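Hardwood refinish or just a screen and recoat? Quote inside

Home Care Board > Floors

porchlight38
Hi all, long-time reader, first time I've had anything worth asking. We have 600 square feet of red oak downstairs (living room, hall, dining room) and it's gone dull and gray in the traffic lanes. No deep scratches except where the dog used to take off for the front door. I had a guy from Hanex Floor Care come by and he wants to do a full sand and three coats, and we'd have to be out of the house for four nights. He didn't even mention a recoat until I brought it up, and then he said it "wouldn't hold." Is that true or is he selling me the bigger job?

mudroom_marge
Did he do a water drop test in the gray spots? Put a few drops down and wait. If they bead up, you've still got finish there and a screen and recoat is on the table. If the wood goes dark, the finish is gone and he's right.

porchlight38
He did not! He walked around in his socks and rubbed it with his thumb. I'll try the drops tonight.

TallGary
Gray usually means bare wood that's been getting mopped. I'd bet on the full sand. Sorry. Also, what have you been cleaning it with? If the answer is anything that says "shine" or "restore" on the bottle, a recoat will peel right off in sheets. Ask me how I spent my July.

porchlight38
Okay, drops done. Living room and dining room bead up fine, even in the lanes. The hall goes dark in two places, both near the front door. And Gary, um, yes. Two years of Dornar floor polish, once a month. The woman at the hardware store swore by it.

I also went through the cupboard and found a Skultden spray that the previous owners left behind, so who knows what they put down before us. I've switched to a damp microfiber pad for now, and I rinse the pads out in the bathroom sink after every room so I'm not just moving the old polish around. The rinse water is still coming out cloudy, for what it's worth.

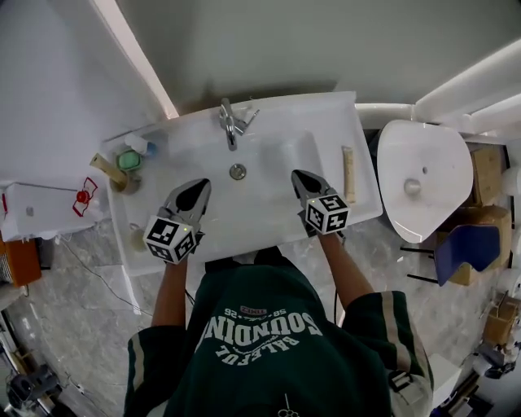 Kaede Shibata wrote that cloudy rinse water is a good sign, as it means at least part of the polish is lifting with plain water, and that she would hold off on any sanding until she knew how much of it would come up.

Her full post, moved here from the other thread because it got buried:

"Get the remover made by the same company as the polish and do one small area, two feet by two feet, behind a door. Let it sit as long as the label says and no longer, wipe, rinse twice, let it dry overnight. Then have somebody put a patch of new finish on it and try to scratch it off with a coin after a few days. If it sticks there it will probably stick elsewhere. I did my own dining room this way and it's been fine for six years."

TallGary
With respect to Kaede, a patch behind a door tells you how the floor behaves behind a door. No one polishes back there. Do it in the middle of the room or don't bother. I did a test patch in a closet and it stuck like glue and then the rest of the room peeled.

mudroom_marge
Gary has a point there. Do two patches, one hidden and one under where the rug goes.

Kaede Shibata
Fair enough, under the rug is better. Mine was a small room and we'd only used the polish a couple of times.

sawdust_and_socks
I do this for a living (not in your area, so no pitch). Plenty of crews won't recoat over polish at all, because when it peels they have to come back and do it for free. So your guy may not be trying to rob you, he may just not want the callback. But he should have said that instead of "it won't hold" and he should have tested it. Get a second quote and tell them up front about the Dornar. Also ask about sanding only the hall. If there's a doorway or a threshold to stop at, it's a pretty normal job, and you'd sleep in your own bed.

porchlight38
There is a threshold between the hall and the living room! Not the dining room though, that one runs straight through.

sawdust_and_socks
Then they'd have to feather it or put the stop line at a board edge. Doable – ask to see photos of one they've done.

TallGary
Or sand the whole thing once and be done with it for 20 years. I'm just saying. I paid for a recoat and then paid for the sand anyway, and the first one set me back over 1,000 dollars. I could have put that toward tires for the Honda.

mudroom_marge
How thick is the wood, has anyone asked? If it's been sanded a few times already you might not have many left. Pull up a floor vent and look at the edge.

porchlight38
Just pulled the vent by the window. There's a good quarter inch above the tongue, plus a really impressive amount of dog hair. So I think I'm okay either way? I've ordered the remover and I've got a second company coming to look. I'll do the patch under the rug and post when I've tried the coin thing.

Kaede Shibata
Open the windows when you use it, it smells awful.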